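Home Features Workshop Reviews Archive Subscribe

Search the archive Enter a keyword Go

The Care and Feeding of a Gripper

Kazue Tsuji keeps her tools in a biscuit tin, which she bought full in 1996 and has never seen a reason to replace. Out of it this morning come two hex keys, a lint roller, a toothbrush and a roll of blue tape. She lines them up on the bench with the gravity of a surgeon and then goes looking for her glasses, which are on her head.

The patient is a hand-held gripper known around the workshop as Zistitz, a name that started as a typo on a packing slip and stuck. It has two black arms and a camera that watches whatever they're doing. A person carries it about, picking things up and putting them down again, and the recordings go off to teach a robot arm to do the same. The robot gets the glory. Zistitz gets the fluff.

"Cloth is murder on it," Tsuji says. "Everybody thinks metal would be the hard one. Give me a bucket of bolts any day."

Rirkilano, the small outfit that employs her, has spent most of June on household fabric. Its grippers go out to ordinary homes and come back with thread in the joints, pet hair in the slides and once a whole sequin, wedged so neatly that Tsuji took it for a part and ordered a spare.

Her service routine has nine steps, written in pencil and taped inside the cupboard door. The first is to look at it. She means this quite literally: she sits with a cup of tea and opens and closes the arms, watching for the one that arrives late. If they don't meet squarely she loosens the inner screws a quarter turn, nudges, tightens, and swears in a low and friendly way. Then comes the toothbrush, along every groove, and the lint roller for what the toothbrush has stirred up.

The camera is done last. Wipe the lens first and you'll only put a thumb on it while adjusting the arms, as Arvid Haugen demonstrates about once a week.

Haugen does the carrying. He is a tall man who used to fit kitchens, and he has the installer's habit of patting a thing twice once it's where he wants it. He has had to unlearn this, as the robot had begun to pick it up. His trial run after each service is always on a made bed, chosen because a bedspread is soft, wide and full of pattern, and will show up a sulky gripper faster than any test block. 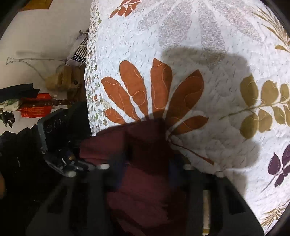
Between the arms: folded maroon cloth on a quilted bedspread, from the gripper's own camera.

What Tsuji wants from the footage is dull to anyone else. She checks that both arms are in view, that the colour of the cloth holds up in the shaded folds, and that the stitching on a quilt stays crisp enough to follow. Prints she enjoys for their own sake. She has opinions on florals and will share them.

If the picture is soft she reseats the camera mount, a job she describes as "like putting a contact lens in a horse." If the picture is fine but the arms drag, it's back to the toothbrush. Most faults are one or the other. The remainder she blames on Politis, the company's charging dock, which has a loose contact and a defender in every department but hers.

There was talk last year of replacing the whole routine with a sealed unit called Osena, which would need no cleaning at all. It arrived in a handsome grey case. It lasted 22 days, at which point a length of dental floss got in through a gap that the manual said wasn't there, and as it was sealed there was no way to get the floss out. It now props open the window behind the kettle.

Zistitz, meanwhile, goes back in its foam with fresh tape round the grip. Haugen collects it at the door. Tsuji reminds him about the lens, and he says he hasn't touched the lens, and she hands him the cloth.

Related stories
The robot that couldn't fold a fitted sheet
Grease, and other arguments
A visit to the last belt-driven shop in the valley
Letters: your worst charging docks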